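The Second Line

Joanne Greenwood had two quotes on her desk and a budget that would cover one and a half of them. She had been head of purchasing at the Larosar, a residential hotel with 50 rooms, for long enough to know that the half was where the trouble would come from.

The first quote was for carts, a new linen press and another year of agency staff. She understood every line of it. The second was from Trikimeo and was for a robot.

"Read me the total again," said Malcolm Bramwell. He owned the hotel and did not like paper.

She read it to him.

"And that's everything?"

"It says delivery, setup and training. It says support for the first year. Then there's a second line that says overhead support, by site."

"By site meaning what?"

"I don't know yet. There's no price next to it."

Malcolm looked out at the parking lot. He had told the bank he would decide by March, and he had told his sister he had already decided. "Go and see it," he said. "Take Margarida."

Margarida Abreu ran housekeeping. She got into the car with a notebook and a sandwich and said nothing until they were past Catterall.

"Is this instead of my people?" she asked.

"It's instead of the agency. That's how I've written it."

"But is it?"

"If I write it that way and Malcolm signs it, then yes."

Margarida thought this over. "What does it do, then?"

"Picks up. Tidies. They say it'll do beds later on."

"Later on," said Margarida, and ate half the sandwich.

The Trikimeo office was in Brorville, over a tile store. Kiprono Lyimo met them at the top of the stairs. He was the engineer, he said, and Kirsty Bellamy from sales was on her way but had been held up. Joanne was pleased about that. In her experience you learned more before sales arrived.

He took them down the hall to a room set up as a bedroom. The robot was next to the bed, with cables going up from it.

"What are those for?" Joanne said.

"Those hold it if it loses its balance. And some of the wiring goes that way."

"Does it lose its balance?"

"Less than it did last year."

She wrote that down. "So in my hotel, what's holding it up?"

"A rail in the ceiling. You'd have one put in."

"In every room?"

Kiprono looked at the door, but Kirsty Bellamy did not come through it. "In every room you want it to work in," he said.

So that was the second line. Joanne turned to a clean page. "What did the last rail cost?"

"It depends on the ceiling."

"I'm not going to hold you to it."

"Around 2,000. That's one room, and it was an easy ceiling."

She did the sum and then did it again with only the ground floor. The ground floor had the plaster ceilings, and her predecessor had once paid a man for a week to hang a single light fixture from one. She drew a box around the answer. It was bigger than the robot.

"And next year?" she said. "Does next year's model need the rail?"

"The plan is that it won't."

"So I'd be buying rails for one year."

"I build it," Kiprono said. "I don't sell it." He said it politely.

Margarida had been paying no attention to any of this. She had walked up to the tape on the floor and stopped with her toes against it.

"Can it be shown a thing it hasn't seen?" she said.

"You can try. What have you got?"

She had nothing in her bag that would do, so he let her choose from a bin in the hall. She took her time and came back with something soft and orange. Kiprono put it on the mattress for her, up by the pillows, and moved the basket a little closer to the headboard. Then he went to his laptop.

The arm went out over the bed. It was slower than Joanne had expected from the brochure, and quieter. She looked at her watch and began to time it, since a time was something she could put in a column. Margarida put her notebook away.

"I had a girl like that," she said. "Careful. It took her a year to get quick."

"Did you keep her?"

"She has the whole second floor now."

Joanne crossed out the word "buy" at the top of her page. Above it she wrote "rent, one room, ask price," and when she looked up the hand had reached the basket - and had not let go yet.
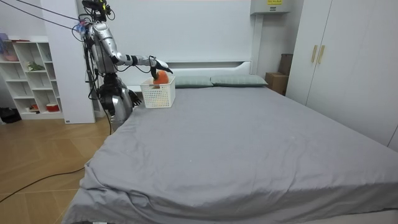 Part Two: The Easy Ceiling

Kirsty Bellamy came in with her coat still on and asked what she had missed.

"The second line," said Joanne, and pulled out a chair for her.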